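Sostine Home Handling Project
Progress report to the Perngate Fund, October 2020

This report covers the gripper comparison, the second of the four work packages you are paying for. I'm happy to say it is the part of the project that has moved fastest, and the team has had a great time with it.

Since the last report we have moved all of the comparison work into the simulated living room. Wai-kit Lo finished the room over the summer and it loads without trouble on both of our office machines. The arm stands on a small table next to the sofa, and the things it has to deal with are set out on the seat. We kept the room cluttered on purpose. A bare bench would have given us prettier numbers and told us very little about homes.

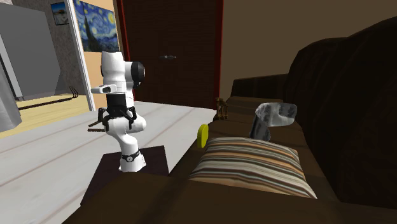 Carmela Escobar

The plan was to run two grippers, which we call Rudar and Dudek after their model files, through the same set of pick-ups. Both have two fingers. Rudar closes straight in and Dudek swings its fingers on linkages. Each gripper gets 100 attempts, with the same starting positions for both, and we change only the gripper and its closing speed.

Rudar has completed all 100. Dudek is at 30, so please don't read too much into a side-by-side yet! We lost a good week to a contact setting that made objects slide out of the fingers at slow speeds. Hipólito Garrido tracked it down by replaying attempts one step at a time, and we threw out the 15 Dudek runs made before the fix. They are not part of the 30.

What we have learned so far is mostly about rounded objects. Cushions and other soft shapes are still modeled as stiff bodies, so I would not draw any lessons from those. Round, flat-sided things are another matter. When one finger arrives before the other, the object can turn or get pushed along, and the grip has to be made on a moving target. Yi-chun Su added a close-up camera at the gripper so that we can see which finger touches first, and this has been the single most useful change of the whole period. We used to argue about it from the force plots. Now we just look.
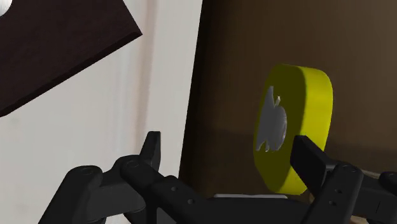

Close-up camera view: right finger at the yellow disc, left finger still well clear.

Yi-chun has already written a small routine that shifts the wrist sideways when first contact is lopsided. It is rough, and it has only been tried by hand, but I'm really excited to see it in the full runs.

On the controller side, Hiu-tung Chiu compared our old position controller with one that gives a little when it meets resistance. The second is slower to tune and much kinder to the objects. We intend to use it for everything from here on, and will repeat a portion of the Rudar runs with it so the two grippers are judged on equal terms.

Spending is on plan. The log now holds 109 notes on individual attempts, and I can send it to you if you would like to browse.

Still to do before the December report:
Finish the remaining 70 Dudek attempts
Repeat the chosen Rudar runs with the new controller
Test the wrist shift on both grippers
Replace the stiff cushion model

The cushion model may slip into the new year.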